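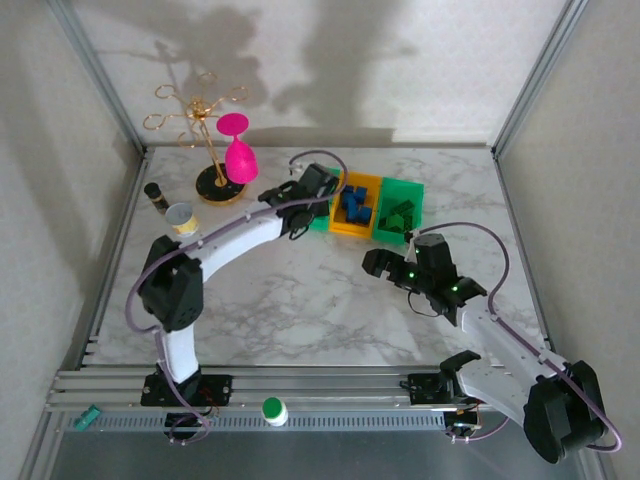
What was our project about? It was about putting small objects from a table into trays, and about finding a sorting rule which a different person can follow without asking.

Reading time: 2 minutes

Home Projects Reports Contact

Search this site Enter keyword Go

Sorting Small Things: Project Report
Salamatu Yakubu, Govonham

1. Starting point

In our student house in Govonham, small things collect on every flat surface. In May I gathered them all in one shoe box and counted 174 objects. Most of them had an owner, but the owner did not know any more that the object existed. My supervisor, Dr. Gulyás, suggested that I make this the subject of my report.

I first read the household guide by Clollora, which we had in the course library. It recommends to sort by room. For our objects this did not work well, as a hair clip can live in three rooms. I decided to compare two other rules: sorting by size and sorting by use.

2. Method

Each participant received a mixed pile on the table and some open trays. With the first rule, they put large pieces in one tray and small pieces in another. With the second rule, they asked themselves when the object was last needed – this takes longer at the beginning. I wrote down the time and also the objects which were moved twice.

The color of a tray is a help only if everybody knows its meaning. For this reason I had the meaning written on a card before each round. A green box and a yellow tray are easy to tell apart, but two green boxes need a second sign, for example their place in the row.
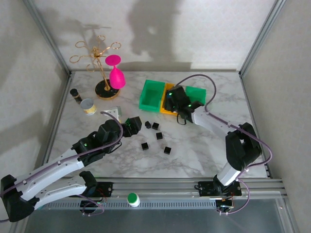
3. Results

Sorting by size was faster for all participants. In the total of 200 placements, however, the size rule caused more objects to be moved a second time. People did not agree on what is small. With the use rule there were fewer corrections, and the participants found objects again more easily on the next morning.

Jewelry was a special case. Rings and chains went into a tray quickly, but chains became knotted there. A stand with arms is better for them, and it should be placed to the side, so that a sleeve does not catch on it.

4. Open points

My pile was from one house only. The storage company Rendex has agreed to lend us more trays for the autumn term, and I would like to repeat the test with 1000 placements and with participants who have not met the objects before.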